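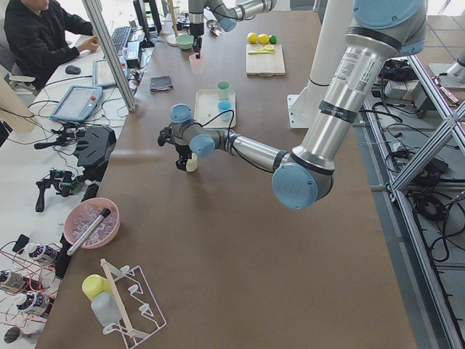 Two arms, one table: planning with Turka

We've been wanting to put some pictures up for ages, so here we go! Turka is the planner we write for pairs of robot arms that have to work at the same table without getting in each other's way. It takes what the cameras see, decides which arm should go for what, and works out paths that keep the elbows apart. The drinks table is our favourite place to try it, with its cups, ice, lemons and a great many things that are easy to knock over.

Most of the planner is the work of Rochelle Ambrose and Jeferson Aguiar. Ruairí Costello looks after Lokis, the perception side, and Emlyn Llewellyn wrote Vakitz, the viewer we use to replay every run afterwards.

Sharing the space

The big change in March was how Turka hands out space. The old version gave each arm a fixed half of the table, and anything near the middle meant a long wait while one arm tucked itself away. The new one reserves a moving bubble around each forearm and lets the other arm plan right up to it. It makes a lovely difference to watch. One gripper can be down over a little white bottle while the other is busy at the pink cup, and neither has to ask for the whole table.

Jeferson rewrote the bubble check so that it runs 60 times a second alongside the controller. If the two bubbles are going to touch, the arm with the shorter path left keeps going and the other one slows down. We tried a full stop first and it made everything jerky – slowing down early is much nicer, and the joints seem to cope with it better too.

Choosing who goes where

Cups are where the planner earns its keep. They're small, they come in pale colours, and there's usually more than one that either arm could reach. Turka scores every pairing of arm and cup by path length, elbow room and how awkward the wrist angle would be at the end, then picks the cheapest pair that can be done together. A cream cup near the middle of the table and a green one over by the chopping board make a good test, because the two reaches come in from such different sides.

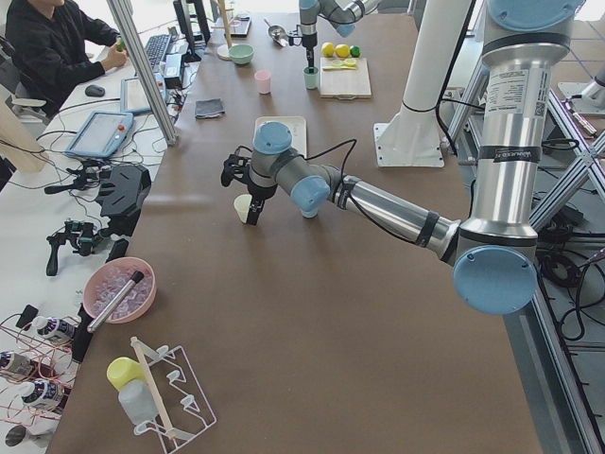
Scoring used to be painfully slow. Rochelle found that we were building the collision model again for each pairing, even though nothing on the table had moved. Now it's built once and shared, and the planner can look at up to 3000 candidate paths before the arms are ready for their next move. She also added a small penalty for changing its mind, so an arm that has set off for a cup doesn't dither halfway when another one scores a hair better.

Replanning still has rough spots. Tall thin things are the worst, and we have an open ticket (number 221, if you follow the tracker) about paths that pass closer to an upright rod than any of us would like. Ultan Ó Flaithearta is on it and has some very promising plots.

What the wrist sees

The fixed cameras give Lokis the layout, and the wrist camera fills in the detail when a gripper gets close. Cloth is the fun bit! Its outline changes with every fold, so Lokis looks for hems and corners and passes Turka a short list of places to pinch. It also has to learn where the table stops, so that nothing on the far side ends up on that list.
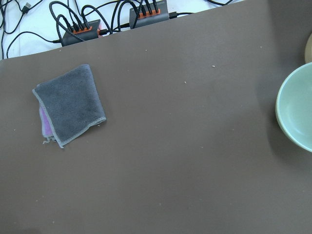 Wrist view: folded cloth with a bit of purple showing, mint-green bowl to the right, USB hubs beyond the table edge.

Version 2 of the cloth module goes into the main branch next, along with a Vakitz update that draws the pinch points straight on to the wrist picture. More photos once that's in.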